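Coffee Things, Mostly

Last updated May 2, 2023

Right, so a few of you asked for the coffee gallery to come back after I moved the site across and lost half of it. It's back! Well, most of it. I've been putting the captions in again from memory and from the little notebook that lives beside the kettle, so if something doesn't match what I told you three years ago, believe the notebook.

Quick bit of background for anyone new. I started with a plunger like everybody else in our street, then my aunt gave me a Girkemer hand grinder for my birthday and it all got a bit out of hand. These days I mostly brew pour-over in one of those glass carafes with the wooden collar round the middle (the collar is so you can pick the thing up without burning your hand, and it does work, as long as you grab the collar and miss the glass). I also own more cups than a person living in a two-bedroom flat should, but we'll leave that for the cup page.

My usual recipe, seeing as it's the thing I get emailed about most:

Coffee: 18 grams, a bit coarser than you'd think
Water: 226 grams in the cup I like, or near enough
Bloom: pour just enough to wet the grounds, then leave it alone
Time: 3 minutes and a bit, and I don't fuss over the bit

The beans are usually Barnura, the medium roast, which comes in a 125 gram bag that never lasts as long as I plan. I went off the dark one in April. It tasted like toast to me, though my neighbour loves it and has happily taken the rest of the bag off my hands.

A word about filters, because I have opinions. Rinse the paper first. I skipped this for ages and thought everyone was making it up, then did two brews side by side one rainy morning and the unrinsed one tasted like a cardboard box. Tip the rinse water out before the coffee goes in! I've forgotten that more than once and ended up with something the colour of weak tea.

And if you're buying a carafe second-hand (I got mine at the Brumcombe market, wrapped in a tea towel), take the collar off and look at the glass underneath. Old coffee gets in behind there and it's a pain to shift. A bottle brush and warm soapy water will do most of it. Keep the wood out of the sink, it goes grey and furry if you soak it.

On to the brewing.

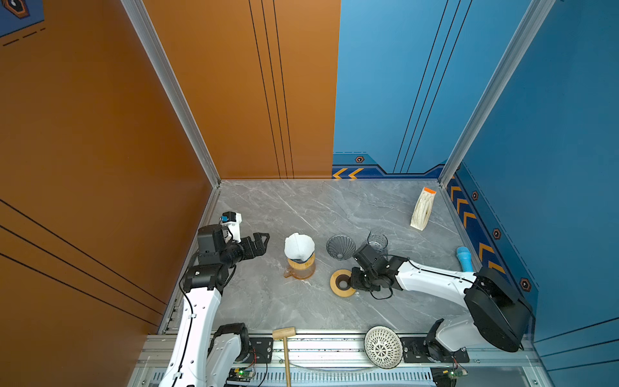
Glass carafe, wooden collar, white paper on top puffed up like a little cap. My favourite shape of any coffee maker, and I'll argue with anyone about it.

Gönül Kaplan: I always fold the seam the other way from the one beside it, learnt that from the leaflet in my Šimko filters, and it sits much flatter against the glass. Do you put the thick side of the paper towards the spout? Mine chokes halfway through if I don't.

Thick side to the spout, yes, every time! Mine stalls too if I get it wrong, and then I stand there poking at it with a spoon. I haven't tried folding the seam your way, so I'll give it a go with the next bag and write it up on the filter page.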